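From: a rider on the Handuvley line
To: handuvley-riders list
Subject: Re: Single-tracking over the Renico bridge, and the "minor" signal fault

I've read the operator's notice three times now and I still can't tell what they think happened. Quoting the part of the earlier post I want to answer, and trimming the rest:

> Balogun Rail has put out its update on the October signal failure.
> They say the fault was confined to one relay cabinet on the north
> side of the Renico bridge, that trains were held for 13 minutes
> while staff "confirmed a safe aspect," and that single-tracking
> after that was a precaution. 203 passengers were on the two trains
> held. They expect normal service once the cabinet is replaced. I
> know people here like to be hard on them, but this seems like a
> pretty open account to me and I think we should give them some
> credit for it.

I'll give them credit for publishing something. I don't think it's an open account.

Start with the 13 minutes. I was on the second train, the 7:40 a.m. out of Sandeo, and we sat on the approach for a lot longer than that. I got to my desk 50 minutes late. Maybe 13 minutes is how long it took to confirm the aspect once someone was standing at the cabinet. Fine, but that leaves out the time it took to get someone there, and that's the part that made people miss their connections. If you only start the clock when the repair truck pulls up, every delay looks short. I'd like to know where they start it and where they stop it, and whether the same rule goes into the monthly on-time numbers. I suspect it does.

Then the passenger count. 203 on two trains, in the morning peak? The train I was on had people standing in both vestibules. The only way I can get to 203 is if they're using ticket scans, and the conductor hadn't made it past the second car when we stopped. I don't say anyone is lying. I say the number came out of a system that wasn't counting, and it went into a public notice with no footnote.

The cabinet is what bothers me most. "Confined to one relay cabinet" is the same wording they used last winter when the crossing south of Sandeo failed. That one was going to be fixed by a replacement cabinet too. It got the cabinet, and we had slow orders there again by spring. So either they've had bad luck with cabinets or the trouble is somewhere else on the circuit, in the cable or the bonding, and the cabinet is just the thing you can swap without closing the line.
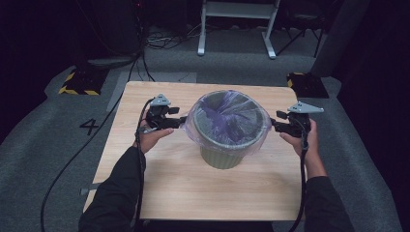
I know the bridge gets blamed for everything, and some of that is lazy. Yes, it was built in 1898. Plenty of bridges from then carry trains every day and do it well. The age of the steel tells you very little about the signal cable clipped to the side of it, and that was renewed a good while after I started riding. What I'd want to see is the inspection record for the cable run. It's 880 feet from one abutment to the other and the whole length is out in the weather. Has anybody walked it and tested it this year? The notice doesn't say. It says "the area was inspected," and that could mean a person with a meter or a person with a flashlight.

On the single-tracking, I disagree with the word "precaution." A precaution is something you do for a day or two while you check. We've had one track over the bridge for weeks, with every outbound train waiting at the Handuvley end for the inbound to clear. That's a reduced timetable without the reduced timetable being printed anywhere. I'd rather they printed it. Then I could leave the house at the right time, and the trains that run 11 or 12 minutes down each morning would stop being written up as individual late trains, each with its own vague cause.

Somebody upthread asked if the buses would help. I took the replacement bus twice. The first time it came, and it was fine, slow through town but warm. The second time the sign at Handuvley said "bus service in operation" and there was no bus for the half hour I stood there. Staff on the platform were polite and had been told nothing. I don't hold it against them.

As for what we should ask for, I don't think another general letter gets us anywhere. We got a very nice reply to the last one and it said the same things as the notice. I'd keep it to questions that have an answer:

When was the fault first reported to the control room, and when did the last held train move?

How was the figure of 203 arrived at?

Was the cable on the Renico bridge tested after the failure, and what was the result?

What was found at the Sandeo crossing after the cabinet there was replaced?

What is the date for two-track running, and who has agreed to it?

If they answer all five with real information I'll come back on here and say so. I was wrong about the platform work at Sandeo. I told this list it would never open before the snow, and it opened in September with the lights on and everything. So it can be done.

One more thing for the person who said the delays are "within what you'd expect on an old line." Expected by whom? The timetable gives nine minutes from Sandeo to the bridge. It was nine minutes when I moved here and it was nine minutes before that, going by the old folded card I still have in a drawer. If an old line could do it then, with men pulling levers, I don't see why I should lower my sights now that the whole thing is run from a screen - and a fare increase on top of it.

I'm willing to write up the questions as a one-page letter if people want that. Please send changes to the list and not to me directly, I lost two sets of comments last time because they went into my spam folder. And if anyone on the first train that morning wrote down when they stopped and when they moved again, post it, even if it's only from your phone. I have mine for the second train. With both we'd at least have something to put next to their 13 minutes.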